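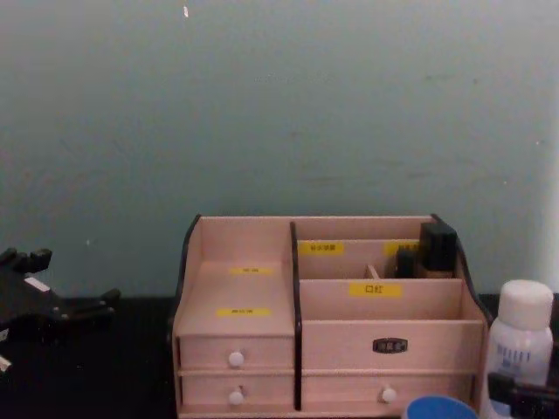 Label the Compartment, Then Obey the Label

I have owned a desktop organizer with labels in it for two years, and I have come around to a position that most people I know find fussy. If a compartment has a label, the labeled thing should go in it or the compartment should stay empty. A lipstick section with no lipstick in it is doing its job. A lipstick section with batteries in it is a small lie that you have to remember every morning.

The pink wooden kind with black trim is a good one to argue from, because the labels are already there when you sit down to fill it. The yellow tag in the low front section says 口红, lipstick. It is the widest open space on the whole piece, and it is the first space people fill with something else. I understand why. It is easy to reach, and keys fit in it.

Garnet Girard, who shared an office with me on the second floor at Laddale, used to say that labels are suggestions made by somebody who has never met you. He kept his organizer full to the rim and said he knew where everything was. I timed him once looking for a tube of hand cream. It was in the pencil slot behind a ruler, and he had to take out a stapler to get at it. He still says he knew where it was. In a narrow sense he did. He knew it was in the organizer.

My argument is about mornings more than neatness. At 6:40 I am not good at remembering exceptions. I can handle "bottles stand in the back." I can't handle "bottles stand in the back except the one I moved forward when I was dusting." Every exception is a little piece of information that lives only in my head, and if my wife needs something from the same desk, she doesn't have that information at all.

Bottles do belong in the back, by the way. A tall bottle in front of a short one hides the short one, and you end up buying the short one again. I once cleared a bathroom shelf and found 2 open bottles of the same face lotion, both half used, one directly behind the other. Stand the tall ones along the rear, keep the front low, and you can see the lot without moving anything. A capped bottle with a square top is also easier to grab from above than from the side, so a high back wall doesn't get in the way.

Drawers are a different matter, and I'm less strict there. The small drawers with round knobs on the left side of these pieces are the right size for things that roll: hair ties, caps, erasers, the spare screws from a pair of glasses. I don't label mine. A drawer holds few enough things that opening it is the label. The wide drawer on the other side is a worse design, in my opinion. It is broad, and whatever you put in it slides to the back when you pull the knob hard. I lined mine with a piece of felt, which helped some.

Urmas Rebane wrote to me after I mentioned this on the Turcotte neighborhood page and made a fair objection. His mother's organizer has a slanted section with two labels on it, and she can't read either one without her glasses, so the labels don't help her and she goes by position. He asked whether she should still follow them. I think she already does. She puts the same things in the same place each time, and the tag only records it for other people. If the print is too small, cover it with your own tag and write larger. I would not leave the old one showing next to a new one that disagrees with it.

There is also the question of whether to buy an organizer at all. Dale Boychuk uses a cereal bowl. He owns up to ten small items, they sit in the bowl, and he can see them. I have no quarrel with the bowl. If everything you use fits in one open dish, partitions will just give you more edges to dust. The trouble starts when the dish gets a second layer.
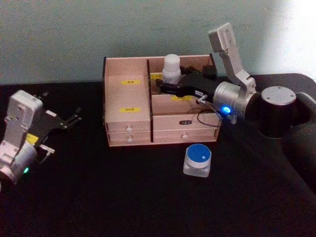 What should go in first when you're filling an empty organizer?

Start with the tallest things and put them in the rear compartment, then work forward to the short ones. Leave the drawers for last. If you do the drawers first, you will fill them with things you should be able to see.

Small jars are the one category I have never settled. They are too short for the back and too wide for the pencil slot. Lids of different sizes mean they don't line up in front either. Keegan Caron puts his in the wide drawer with the labels facing up, and I tried that for most of February. It works if the jars are all the same height. Mine aren't, and the drawer caught on the tallest one. I have gone back to keeping them on the desk in front of the organizer, where they collect a ring of dust that I wipe up when I see it.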